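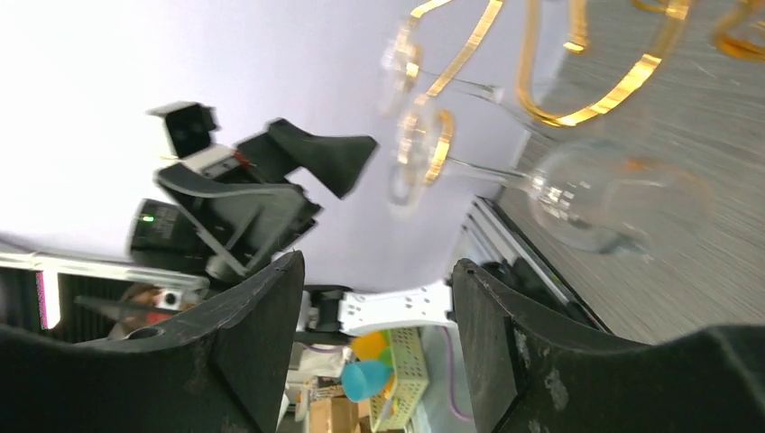

I have spent most of the last two months swapping gripper fingers and trying to decide which set to keep. We have two sets for the pair of arms at Grasside. The first came from Vistby with the grippers, and the second is a wider pattern that Skye Geddes drew up after we kept losing hold of thin things. I had wine glasses in mind from the start, as they are awkward in every way I care about. They are clear, they are round where you want them flat, and the stem is too thin to give the fingers much to press on. Seen from the wrist while the arm is moving, two glasses side by side go hazy and double, and the gold on the rims of the feet is about the only part that stands out. The fingers in use are black and already scuffed and scratched, and they take up most of the lower half of what the wrist camera sees. I knew they were big. I hadn't thought much about how big they would be in the picture.

So this turned into a comparison of cameras as well as fingers, which I hadn't planned.

The Vistby fingers first. They close evenly and they are easy to fit, two screws each and no shimming. On blocks I have no complaints. I ran 200 picks on small blocks and cups and the arm got 92 per cent of them, with most of the misses down to me starting the arm from a silly position. On a glass stem they are less good. The stem tends to turn between the pads, and once it has turned the bowl swings round and taps whatever is next to it. No breakages so far, but I don't enjoy the sound.

Skye's fingers hold a stem better. They have more surface, so the glass has less chance to roll. The price is that they need more room going in, and on a crowded holder there isn't any. I end up coming in from the side at an angle I would never choose with my own hand.

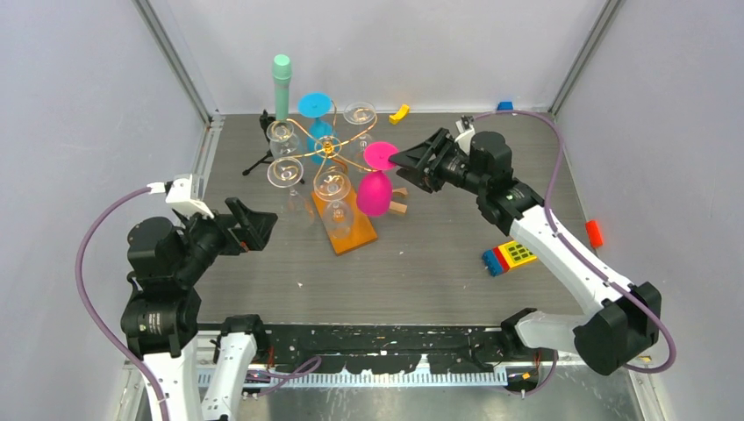 Five glasses on the holder, and the right arm on the pink disc.

Discs are a useful check between glass runs. A flat disc held by its edge shows you straight away if the fingers are closing out of line, because it tips. I do a few of those with each arm after every finger change, then put the cup underneath and see whether the disc comes down level on it. It takes five minutes and has saved me a lot of guessing.

Back to the cameras. The wrist view is good for the last bit of an approach and poor for nearly everything before it. The fixed view is the other way about: I can see the whole table and both arms, but I can't judge the gap between a finger and a stem from there. I tried driving on the fixed view alone for an afternoon and gave up. With both up on the screen I mostly look at the fixed one, then switch my eyes over late.

The controller is the part I have changed least. I'm still on the Strachan one at its default rate, with the top speed brought down for glass. Slower helps the wrist picture more than it helps the grip — a blurred glass is hard to aim at whichever fingers you have on. The Dorkholm unit arrived in December and is still in its box. It cost 600 pounds, so I ought to get round to it.

For now I'm leaving Skye's fingers on. She wants to take a little off the outer edge so they fit between the glasses more easily, and I've asked her to do one pair first so I can run it against the old shape on the same holder.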